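How to Budget for a Small Gripper Cell

Posted by Godfrey Okoth, 13/09/2019

Most first budgets cover the arm and very little else. When we planned the bench at Kinyua, the arm came to just over half of the final spend. The steps below follow the order we now use.

Step 1. List the objects before you look at arms. Write down what the robot has to pick up, with the width and weight of each item. Our list at Kinyua had 11 items, mostly small household electronics. The widest item sets the gripper opening and the heaviest sets the payload. Add the weight of the gripper and the wrist camera to the payload figure – people often forget this and end up one arm size too small.

Step 2. Price the gripper and camera together. A camera at the wrist needs a bracket, a cable long enough to follow the arm, and a lens that focuses at the distance where the fingers close. Ask for one quote that includes all of it. We asked Zotodon and Hisau for the same package, and only Hisau listed the bracket.

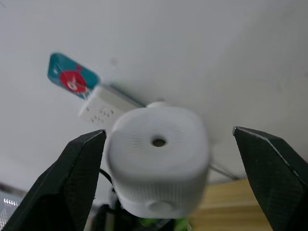 Do I need to buy spare fingers at the start?
Order one spare pair with the gripper and put further pairs in the running budget, where they can wait until you know how fast yours wear.

Step 3. Add the bench items. Table, power strips, lighting, an emergency stop, cable ties and storage for the test objects. Set aside six percent of the equipment total for these. It looks like a lot until you start ordering.

Step 4. Plan for delivery. Our arm took about 60 days from order to arrival. The gripper came in July, well ahead of it, and part of the warranty ran out in the box. Ask each supplier when the warranty period begins, and stagger the orders if it begins at shipping.

Step 5. Put setup hours in the budget as a separate line. For the second bench, at Mamia, we booked six days for mounting, wiring and calibration and used all of them.

Keep the quotes in one folder with the object list on top. If the list changes, go back to Step 1 and check the gripper opening again before you sign anything.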